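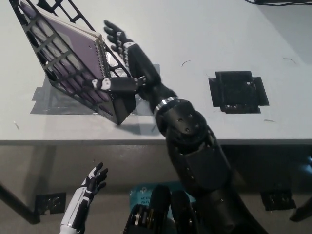 Ticket 63 - Desk crate won't sit flat, notebook catches on the grid
Opened by: Sabina Hrnčiar
Product: Cluren open-grid crate, black
Status: Solved

Sabina wrote:

Hi all! First off, I love this crate. I keep my purple spiral notebook in it and I can spot it through the openings from across the room, so I've stopped leaving it in the kitchen. Two problems though.

1. The crate rocks when it's standing on my white table. Push down on one corner and the opposite one lifts.
2. The notebook snags on the way out. The wire binding hooks into one of the openings and the whole crate comes up with it.

I've tried turning the crate end for end (still rocks) and taking everything out of it (still rocks, so it isn't the weight of the notebook). The table has a few scuffs and small marks but they feel smooth under my finger. There's also some tape stuck down on the tabletop, and the crate usually lives partly on top of it. Could that be enough to do it?

Reply from Dranum support desk:

Hi Sabina, thanks for the clear notes. Yes, tape can do it, mainly when one corner is on it and the others are on bare table. Please try these in order and tell us where it stops:

Move the crate to a clear part of the same table, well away from any tape. Press each corner.
Set it on the floor or a kitchen counter and press each corner again.
Turn it upside down and run a finger along the bottom edges. Feel for a bump at the corners, where the sides meet.

For the snagging, which way is the binding facing when you put the notebook in?

Sabina wrote:

OK, this was fun. Clear part of the table: much better, but still a tiny tick on one corner. Kitchen counter: same tick. Upside down: found it! There's a little raised nub on one bottom corner, hardly anything, like a crumb that won't brush off.

Binding faces the side of the crate. I never thought about it, that's just how I drop it in.

Reply from Dranum support desk:

That nub is left over from molding. A nail file will take it down, 6 or 8 light strokes and then check. Wipe the dust off before you put the crate back.

Try the notebook with the binding facing up. If it's too tall to go in that way, slide a piece of thin card down the side so the wire has something smooth to run against. A cereal box works fine.

Sabina wrote:

Filed, wiped, back on the table. Flat! I pressed every corner twice and got nothing. I moved it off the tape too, just to be safe.

Binding up didn't work for me, the notebook flops over. The card did the trick - it slides right out now and the crate stays put. I'm going to cut a nicer piece out of a Mahuika folder I have in a drawer.

One more thing while I'm here, do you sell a lid for this size?

Reply from Dranum support desk:

Great to hear! No lid for this one, sorry. I've passed it on as a request. Closing the ticket, but it stays open to replies for 14 days if the tick comes back.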